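Inicio Productos Opiniones Soporte Contacto

Jelo, puesto de doblado a dos brazos: ficha y prueba

Por Anselmo Alcaraz - Lectura: 4 minutos

Doblar camisetas es la tarea que todo el mundo cree saber explicar hasta que tiene que explicársela a una máquina. Flunstead vende desde noviembre el Jelo, un puesto de doblado con dos brazos y pinzas paralelas, y lo anuncia con la frase «despídase del montón». El montón de mi taller leyó el folleto y sigue donde estaba, pero el Jelo tiene más mérito que quien le escribe los anuncios.

El puesto se sirve con los dos brazos calibrados, una mesa clara, una cámara superior y otra en cada muñeca. El programa, llamado Bright, trae doce idiomas y un solo sentido del humor (la voz que dice «¡prenda lista!» viene activada de fábrica; se apaga en Ajustes, Sonido, tercera pantalla). Hemos hecho pasar por él 909 prendas, casi todas de punto, y hemos dejado para el final las negras, que son las que separan los robots de los folletos.

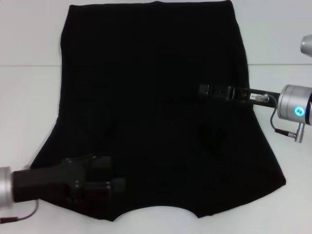

Las dos pinzas sobre una prenda negra extendida, con lo que parece el escote hacia el borde cercano de la mesa.

El negro es mal asunto para cualquier sistema que mire. Un pliegue negro sobre tela negra se parece mucho a ningún pliegue, y la primera versión de Bright resolvía la duda con un optimismo admirable: doblaba igual. La actual consulta las cámaras de muñeca antes de cerrar los dedos, busca el borde contra el fondo claro y, si no lo encuentra, vuelve a mirar desde otro ángulo. Tarda más. En nuestra prueba, una camiseta oscura le llevó 73 segundos de principio a fin, tiempo que Hongmei Lu, nuestra encargada de planta, aprovechó para doblar cuatro a mano y mirar a la máquina con cierta lástima.

Donde sí convence es en las esquinas. Bright las trata como punto de partida: localiza una, sigue el borde hasta la siguiente y calcula de ahí la orientación de la prenda.
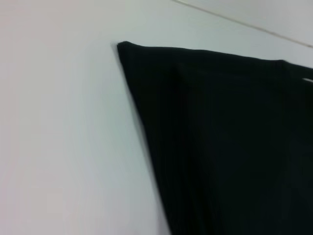

Con los tejidos acanalados conviene bajar la fuerza de cierre a la posición 2, porque en la 3 el canalé queda marcado y el cliente lo nota. El manual recomienda la 3. El manual lo firma Halvard Engström, a quien he escrito dos veces al respecto y que contesta siempre con mucha educación y el mismo PDF.

Otros detalles que el folleto pasa por alto: los botones metálicos le confunden, las capuchas le ofenden y la seda no la toca, cosa que le agradezco. El cambio de dedos se hace con una llave corta incluida en la caja. El ruido es discreto, salvo la voz.

El aprendizaje de prendas nuevas va por demostración. Se guían los brazos a mano, se repite el gesto unas cuantas veces y Bright propone una rutina - a veces la que uno le enseñó. Conviene repasarla en la pantalla cuando hay capas superpuestas, y guardar la versión anterior antes de aceptar.
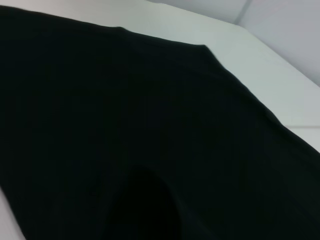 Precio y condiciones

Referencia: 2207
Garantía: dos años, dedos de goma excluidos
Alquiler: 3000 euros al trimestre, instalación aparte
Formación: una mañana, café no incluido
Documentación y rutinas compartidas: Wikiretti, registro gratuito

¿A quién se lo recomiendo? A una lavandería con mucha camiseta igual y poca prisa. Para un taller pequeño como el mío, que recibe de todo y lo quiere para ayer, esperaría a la próxima versión de Bright. De momento hemos prorrogado el alquiler otro trimestre. Hongmei votó en contra.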